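Getting the Smell Out of a Lunch Thermos (and Keeping It Out)

If you've ever opened a soup thermos on the last day of the holidays and found it had been shut tight since the end of term, you have my sympathy, and you also have most of a solution sitting in your pantry. I've been rescuing these things for years, first for my own kids and now for the grandkids, and I've only ever thrown out one. (That one had tuna in it. We shan't speak of it.)

Start by taking it completely apart. The lid is where the trouble lives, and most lids have a rubber ring tucked up inside that plenty of people have never once taken out. Ease it off with the handle of a teaspoon, never a knife, as a nick in the rubber means a leak in the schoolbag by Tuesday. Have a sniff of the ring on its own and you'll very likely have found your culprit!

For the flask itself, tip in a good tablespoon of bicarb soda, fill it to the brim with water just off the boil, and leave it standing with the lid OFF for at least 15 minutes. Overnight is better if it's been a bad summer. The ring and the lid go into a bowl of warm water with a glug of white vinegar, and they can sit there while you have a cuppa. Then give everything a going-over with a bottle brush, paying attention to the thread where the lid screws on, rinse it twice and stand it upside down on the rack.

Don't use bleach, please, and don't put the steel ones through the dishwasher unless the maker says you may. My old Dradlow went through once by mistake and never kept a soup hot again, poor thing, though it did see out its days as a very handsome vase for sweet peas.

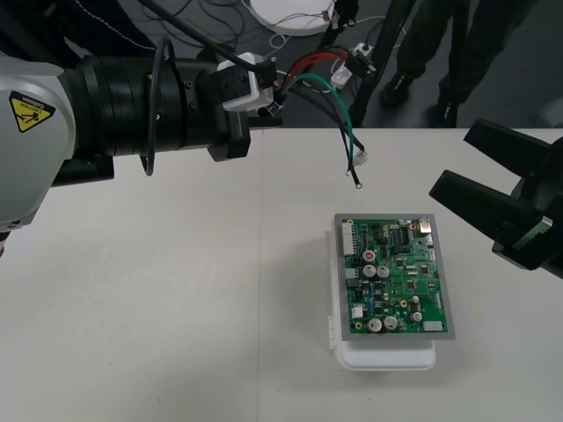
Wubit Gudeta wrote in to say she skips the bicarb altogether and uses a denture tablet, one to a flask, dropped in with hot water after tea and rinsed out in the morning. She reckons it shifts coffee stains as well, and that a teaspoon of raw rice shaken about with a bit of water will get at the brown ring right down the bottom where the brush won't go.

I tried the denture tablet on my husband's travel mug, which was the colour of a billabong inside, and I have to say it came up beautifully. It did leave a faint minty taste the first day, so I'd give it an extra rinse if it's going to hold anything delicate. The rice works too, but do it over the sink, and count on finding a grain or two in the lid.

As for keeping the smell away, the best habit is the dullest one: store it open. I keep the flasks on the shelf with their lids sitting beside them, and each one has a twist of paper towel inside with a pinch of bicarb folded into it. If the rubber ring has gone hard or shiny, no amount of soaking will bring it back, but you can often buy a new one for a few dollars from the maker or a good kitchen shop. Take the old one along with you to match it, as they all look the same size until you get home.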